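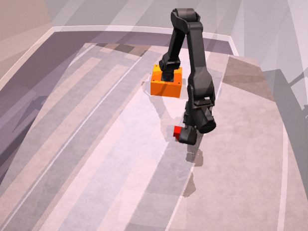
Florencia Vergara acha que pegar um cubo não devia dar emprego a ninguém, e escreveu isso mesmo na margem do rascunho deste anúncio: «Se ao fim de 210 tentativas a pessoa ainda fala do cubo com carinho, contratem-na. Se fala com ódio, contratem-na também. Desconfiem de quem não fala dele.»

Fica registado. A Florencia vai ler as candidaturas, portanto convém saber ao que vão.

Operadores de demonstração em simulação (m/f)
Projeto Rurkton, Pidura

A Pidura procura quatro pessoas para conduzir um braço robótico simulado através de tarefas que qualquer criança de dois anos despacha sem pedir formação. O braço ainda não chegou a essa idade. Aprende por imitação: alguém faz, o sistema guarda o que foi feito e, mais tarde, tenta fazer parecido. A qualidade do «parecido» depende bastante da qualidade do alguém.

O que se faz

O operador senta-se diante de um ecrã, segura um comando de seis eixos e leva a garra até um pequeno cubo vermelho pousado na mesa. Agarra-o, levanta-o, mantém-no no ar durante o tempo pedido e termina o episódio. Depois a posição do cubo muda e recomeça-se. Mudam também a luz, as cores das paredes e o aspeto do tampo, por vezes para combinações que nenhum decorador assinaria. É de propósito, e as reclamações de gosto não são tratadas.

Cada turno tem como meta 258 episódios válidos. Um episódio é válido quando o cubo sobe, o braço não atravessa a mesa e o movimento parece feito por alguém que sabia para onde ia. Os falhados também se guardam, desde que venham marcados como falhados. O que não serve para nada é o falhado que vem marcado como bom. Já tivemos um lote desses e o modelo aprendeu, com grande aplicação, a agarrar o ar ao lado do cubo.

A partir da terceira semana entram as tarefas de empurrar e de empilhar. Há quem lhes chame promoção.

Quem procuramos

Pessoas com mão firme e paciência comprovada. Não pedimos curso de engenharia; dois dos melhores operadores que tivemos vinham da costura industrial e da condução de empilhadores. Pedimos isto:

Português ou espanhol fluente e inglês suficiente para ler um manual mal escrito.
Disponibilidade para turnos de quatro horas, de manhã ou à tarde.
Visão normal ou corrigida, com boa perceção de profundidade num ecrã plano.
Honestidade a assinalar os próprios erros.
Capacidade de repetir o mesmo gesto com pequenas variações, sem o transformar em coreografia.

A experiência em videojogos conta, com uma reserva: quem joga bem tende a ser rápido, e os gestos muito rápidos saem aos solavancos nos dados. A primeira semana serve em boa parte para desaprender.

O que oferecemos

Contrato de seis meses, renovável, com os turnos pagos por hora e nunca por episódio. Já experimentámos pagar por episódio e não vamos falar disso. Formação paga desde o primeiro dia. Pausa de dez minutos em cada hora, obrigatória, imposta pelo próprio programa, que bloqueia o comando e não aceita argumentos. Cadeira regulável. Café que a Palard, nossa vizinha de piso, descreve como «corajoso».

O trabalho é presencial, no edifício Yáñez, sala 433. O elevador para no terceiro piso e o resto faz-se a pé; quem precisar de acesso sem escadas deve dizê-lo na candidatura e fica colocado na sala de baixo, que até tem melhor janela.

Como se candidatar

Envie uma página, no máximo, a Tadeo Mansilla, pela secção de contactos deste site, com o assunto «Operador Rurkton». Queremos saber o que fez até agora, que turno prefere e qual foi a tarefa mais repetitiva que já levou até ao fim. Esta última resposta é lida primeiro. Dispensamos cartas que falem de paixão pela inovação.

Os selecionados fazem uma prova de quarenta minutos com o mesmo programa que usamos nos turnos. Não é preciso preparar nada. Deixar cair o cubo não elimina ninguém, mas deixá-lo cair e carregar em «sucesso» elimina.

As candidaturas abrem a 1 de março de 2018 e ficam abertas até se preencherem os lugares. O Tadeo responde a todos, incluindo aos recusados, embora a estes com menos pontos de exclamação.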